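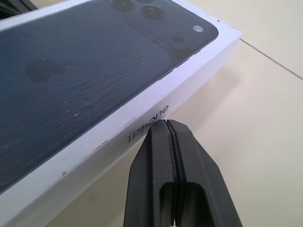 Cludex two-arm cell: progress report for March

To: Larasati Lubis, Ellberg
From: Fredy Flores, cell set-up and maintenance

1. Short overview

In the last period the work on the cell was mostly mechanical. We serviced the grippers of both arms, laid the cables again and repeated the alignment of the wrist cameras. The packing work with phone boxes could start again afterwards, but one week later than we planned in the proposal. The delay comes from the spare pads, which Villca delivered in two parts. The budget is not affected.

The work plan asked for 300 cycles without a stop by the end of the month. We have reached about 100 in one run. I explain in section 4 what is still missing.

2. Grippers

The fingers are the same black ones as in the first report. We have not changed the geometry. What we changed is the care of them. Until February the pads were cleaned when somebody had the feeling that the grip was getting worse. Now it is a fixed task, done in the morning before the first run and again after lunch.

The white cardboard of the phone boxes leaves small particles, and these collect in the grooves of the pads. We first tried compressed air, and it moved most of the dust into the mechanism behind the fingers, so we stopped with it. Now we use a dry nylon brush, along the grooves and then across, and at the end a piece of adhesive tape pressed once on each pad. It takes four minutes per arm with the cable test included. I still see white flecks on a pad during the day, and for the moment I accept this as long as the grip test is passed.

The toothed racks which move the fingers got a very thin layer of grease. In the autumn we used too much of it and there were marks on two box lids. The new instruction says: apply, close and open the gripper, wipe away everything that can be seen.

For the reference check we close the fingers completely and bring the tips to the long side wall of a box, beside the printed name. The operator compares the position in the wrist view with the saved one. If the difference is bigger than the limit, the arm goes through the complete alignment again. We do the check with an ordinary retail box and not with a metal block, as a metal block does not forgive a wrong movement and the fingers are expensive.

3. Cables and table

The cable at the left wrist was our most frequent reason for a stop before the service. It was fixed too short, and when the arm reached to the far side of the table it pulled on the connector. We have given it a wide arc now. The same was done on the right, where the cable goes down in a loop and comes back along the arm. It does not look tidy, I know that you mentioned this in your visit, but the connector carries no load any more.

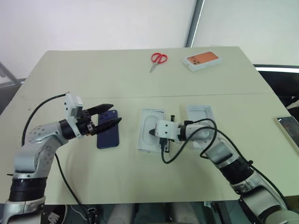 The disadvantage is that a loop can lie on the objects. With low trays this gives no problem. With an open box it can touch the walls of the box when the arm comes from the side, and twice it moved a box a little before the grip. We are testing a light clip from Skokov which holds the loop higher. The first one was too stiff and was taken off again on Friday.

The table consists of two sections. There was a small step at the seam, which one feels with the finger but hardly sees. Trays that were pushed over it turned slightly. We levelled the feet of the near section and the step is gone as far as I can measure it. The feet should be checked again each month, the floor in this room is not very even.

The lights in the room also gave us some work. The pale table top reflects strongly, and a white tray on a bright spot is difficult for the wrist camera, above all when the arm looks along the table and not down on it. We made the exposure time shorter and the detection of the tray edge became more stable. A matt cover was considered, but it would have to be laid over the seam too and I am afraid that we would get the step back.

4. Present state of the packing task

The cell works at the moment with the phone, the inner tray and the open box on the near section, with both arms active. The left arm takes the phone and the right arm takes care of the tray. Taking the phone is reliable. The tray is the difficult part.
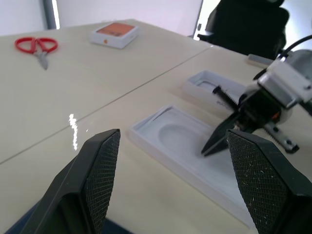 When the tray lies diagonally, the finger does not always find the rim at the first try, and the programme goes back and repeats. A repetition is permitted, but after the third one the cell stops and waits for the operator. In the long run we had seven such repetitions, and the last series of them ended it. In my opinion the reason is the approach angle of the right wrist – it is still the angle from the earlier task with flat boxes. We will change it by small steps and keep a log of each value.

5. Open points and next period

The approach angle has the first priority. After it comes the cable clip, where we wait for a softer version from Skokov. Villca has confirmed the second set of pads and we will store it at the cell, together with the brush and the tape.

The maintenance sheet is written and hangs beside the control computer. I would like that a second person does the complete morning service alone at least for one week, so we see if the sheet is clear enough without my explanations. When you agree, I will plan this before the next long run.

From Ellberg we need only one decision: whether the cycle target can be moved to the end of the next period. The other targets of the work plan can stay as they are.

Fredy Flores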